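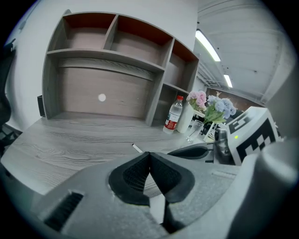

Desk and wall shelving with a light gray wood-grain finish.

Small rooms, long evenings: notes on working from home this winter

The clocks have gone back, the heating is on, and a lot of you are back to working in the spare room, the corner of the bedroom or the end of the hall. We asked in the July issue for your questions on setting up a home work space in a small apartment, and the replies have been sitting in a folder ever since. This item goes through the ones that came up most. It covers rented places in particular, as most of the letters came from renters.

Fixing things to the wall

The most common question was whether you can put up shelves in a rented apartment. The answer is in your lease, and leases in the Quinlan buildings are not all the same. The older ones say no holes of any kind. The newer ones allow holes if you fill and paint them before you leave. If yours says nothing, write to the office and ask, and keep the reply. A verbal yes from whoever picks up the phone is hard to prove two years later.

If you do get permission, find out what the wall is made of before you buy anything. Knock on it. A hollow sound means drywall, and you need to find the studs or use anchors rated for the load. A dull sound usually means brick or concrete, and then you need a hammer drill. The tool library at Skuven lends one out for three days at a time, with bits. You have to bring your own safety glasses.

Several readers wanted to know how much weight a wall unit can take. Look at the leaflet that came with it, and then look at the packet the anchors came in. The lower of the two numbers is the one that counts. Paper is heavier than people expect. A full row of binders can be the heaviest thing in the room after the bed.

How deep should a desk be?

A reader on the third floor at Skorumley has a desk that was sold as a console table and gets a sore neck by lunchtime. The screen is too close. You want to be able to stretch your arm out and just about touch it. On a shallow desk the choices are to mount the screen on the wall behind, pull the whole desk forward a few inches, or use a smaller screen. Pulling the desk forward costs nothing and also leaves a space for the cables to drop down.

Shelves above a desk are handy but they can be hung too low. Sit down, then stand up as you would if the doorbell rang. If your head comes near the bottom shelf, it is too low. Leave room for the top of the screen and for a lamp as well.

Light

From now until February most people will be working at least part of the day in the dark. One ceiling light is rarely enough, and it puts your own shadow on whatever you are writing. A lamp to the left if you are right-handed, or to the right if you are left-handed, takes care of that. Warm bulbs are easier on the eyes in the evening. If you are matching paint or sorting fabric, you will want a cooler one.

Place the desk side-on to the window if the room lets you. Facing it means glare on bright days, and having it behind you means glare on the screen. In a narrow room you may have no choice, in which case a plain roller blind does the job. The discount store next to the Julo bakery cuts them to width while you wait, though only before noon.

Heat and damp

Two of the letters were about mold behind furniture. Outside walls are cold, and air does not move well behind a desk or a bookcase pushed flat against them. Leave a gap the width of your hand where you can. Open the window for ten minutes in the morning, even when it is cold out, and wipe off any water that has collected on the sill. If the mold comes back after you have cleaned it, report it to the office in writing with a date.

Portable heaters should be plugged straight into the wall and never into a power strip. Keep them well clear of curtains and paper, and turn them off when you leave the room. The fire department repeats this every year and there are still calls every year.

Noise

Chair wheels on bare floors carry into the apartment below. A rug with a thick pad under it helps a good deal. So do soft wheels, which fit most office chairs and pull out and push in by hand. If you take calls early or late, try to do it in a room that does not share a wall with a neighbor's bedroom – and if you can't, tell them your hours. Most complaints that reach the office start with people who have never spoken to each other.

What it costs

One reader sent in a full list of what she spent on her corner: desk, used chair, lamp, rug, wall unit and a box of anchors. The total came to $398, and around $100 of that was the chair. She says she would spend more on the chair next time and less on the rug. Another furnished a whole work corner from the swap shelf in the laundry building, apart from the power strip. Do not take a used power strip from anywhere.

Swap day

The next furniture swap is on 6th November in the ground floor hall at Skorumley, from ten until two. Bring items clean and in one piece, with any screws in a bag taped to the back. Mattresses, car seats and anything with a frayed cord will be turned away. There is a hand truck at the side door, and please return it when you are done, as it went missing for most of the last swap.

If you have something large and no way to move it, leave a note in the newsletter box with your building and apartment number. Questions for the next issue can go in the same box. We already have several on bikes in hallways and one on window boxes, so those will be first.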